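Notebook – dye bench, Hornden annexe
Friday, April

Started at 7 with the madder vat, which had been left to steep under a dinner plate and smelled like a wet paddock. Colour on the test skein is a decent brick. I'd been after something closer to rust, but Krishnamoorthy says brick sells, so brick it is.

Weld bath next. Bindu wants to know if the yellow holds up with our tap water, as the last lot went the colour of old piano keys. I split the wool into three hanks and gave them alum at the usual strength, half strength, and whatever was left in the bucket. The bucket hank came out best. I have written this down in small letters in case Bindu reads over my shoulder.

Overdyeing for green

Second dip in indigo over the weld. Vat was sulking until mid-morning (too cold, I forgot to plug in the heat mat, then blamed the thermometer). Once it came up to temperature the surface went coppery and the hanks turned in the air the way they should. Two minutes was plenty. The one I left in while answering the phone is now effectively navy.

Ashwin's question from last week, whether to rinse between the weld and the indigo: yes. Unrinsed hank streaked badly. He was right and has been told once.

Cleared up enough after that to get at the tables and sort out the labelling, a job I have been putting off with real skill. Yellow tape for plant dyes from now on, and plain masking for anything out of a packet.
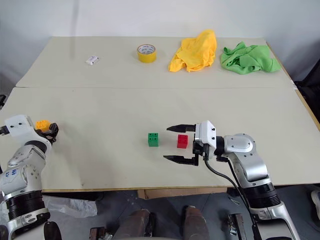 Wash-fastness

Ran the old Gusent samples through again with the Amin soap. Results, such as they are:

Madder: bled a little on first wash, nothing after.
Weld: no change that I can see.
Walnut: no change, will outlive us all.
Logwood: gone grey. Crisóforo predicted this in writing and I have found the note, filed under my coffee cup.

Sample 173 has no recipe attached. The card says "as before, but more". My handwriting. It is the nicest purple we've made, naturally, and I've got no idea how to get back to it. Niall thinks iron in the rinse. I think Niall says iron about everything, but I'll try a pinch in a small pot before I argue.

Odds and ends

Clakov scales are drifting again. Tare them before every weighing, and don't lean on the bench while they settle.

Down to the last bag of alum. Reorder.

Light test strips are up in the south window, half covered with card. Please leave the card alone, whoever keeps straightening it.

Madder vat still has some life in it. Will run the offcuts through for a paler shade and call it coral.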